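Filed under: Bench Notes > Sensors and Wiring

Soil moisture blocks, Grastura plot: resistance checks and wiring faults

November 13, 2024

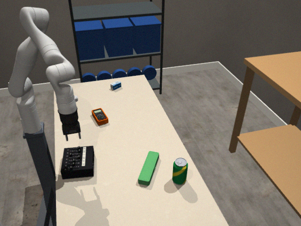

Orange multimeter on the cream table.

Gypsum blocks from the Grastura plot are back in the workshop after the season. Complaint from the field log was that the lower row read wet through most of the dry spell while the upper row followed the weather. The logger had already been swapped for the spare in the field with no change, so the fault is in the blocks, the cable or the junction box.

Blocks rinsed, labelled with paint pen on the cable end (tape labels from January had all come off) and put to soak in tap water overnight. Distilled would be better but the blocks buffer the solution anyway and we want a comparison between blocks, not an absolute figure.

Saturated readings, upper row: all close together, the lowest being 599 ohms. Lower row: same range with one exception, block L4, which reads well under the rest and does not settle. Left it clipped up over lunch and it was still wandering.

Note on method. Do not trust a DC resistance reading on these for longer than the first second or so. The electrodes polarise and the value creeps up. I took each reading, swapped the leads, took it again and used the mean. Where the two directions disagreed badly I shorted the block through a wire for a few minutes and repeated. The proper way is AC excitation, as the logger does. The Koller bridge would do it but the range switch is still dirty and I do not want to open it this week.

Drying test: blocks hung from the rail by their cables, away from the heater. Upper row climbed slowly and then steeply, as expected. Lower row did the same, again excepting L4, which stayed low. Cut the cable a hand's width above the block and measured both halves. Block itself is fine and now tracks the others. The cable half shows leakage between cores with both ends open, so there is water in it. Slit the jacket and found a nick and green copper a short way down, on the side that would have faced the trench wall. Probably a flint.

That explains one block but not the row. The rest of the lower row was wired in through the Indport junction box, so I had that open next. Gland on the downhill side was finger tight. Seal had taken a set and there was silt along the bottom of the box up to the level of the terminal strip. Terminals 2 and 4 bridged by a damp crust, with the same crust starting on the others. Any leakage there sits in parallel with the block, so the logger sees a low resistance and reports wet soil. Cleaned the strip with a stiff brush and isopropyl, dried it, and the leakage went off the top of the range.

Checked what this did to the season's numbers. During the dry spell the lower row was logged at 69 per cent of available water with hardly any daily movement. A flat line like that should have been queried at the time. Treat lower row data as bad from the first heavy rain onward. Do not try to correct it, the leakage will have changed with every wetting.

Waltraud Zaugg asked whether the Pumell irrigation controller was acting on the lower row. It was not, it takes its input from the upper row only, so the watering record stands. She also wants the box moved above ground on a post. Agreed. Cable runs get longer but lead resistance is negligible against the blocks.

To do:
Replace cable on L4, crimp and heatshrink with adhesive lining, no twisted joints.
New gland seals for the box, and grease them.
Terminal strip: replace. Plating has gone under the crust.
Sand in the trench before backfilling.
Repeat saturated readings on all blocks once recabled, and write them on the inside of the box lid.
Range switch on the Koller.

Still open: U3 was slower than its neighbours on the drying test. Could be where it was hanging. Change its place on the rail and run it again.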